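6. Tidying test: sorting by colour

Can a machine put the toys away yet? On a good Thursday, very nearly! Run this test before you try Wadiline on laundry or cutlery, as it shows up most set-up faults early.

6.1 Lay the board flat on the pegboard and wipe it clean.
6.2 Scatter the eight blocks by hand, well apart, with colours mixed.
6.3 Bring the arm to its rest position and check that the stop button is within reach.
6.4 Choose Tidy > Pairs by colour. Leave the speed at 30 for the first go.
6.5 Press Start and keep your hands off the board until the arm parks.

CAUTION: The arm may pause for several seconds while it plans. It has not finished. Do not reach in.

A run passes when every block is touching its partner. Neat rows don't matter, and neither does where on the board a pair ends up. 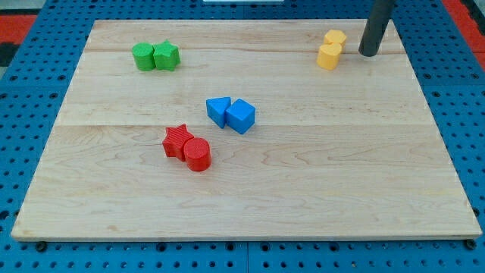

Fig. 63. Blocks in colour pairs: green, yellow, blue and red.

6.6 Write the result in the log and repeat. Aoife Foley did 200 runs in February and still enjoys watching the stars go round (the points are awkward to grip).

Note: If a block topples, stand it up and start again from 6.2. Real cupboards are much harder than this, and socks harder still, but pairs are a lovely place to begin. For socks, see section 7.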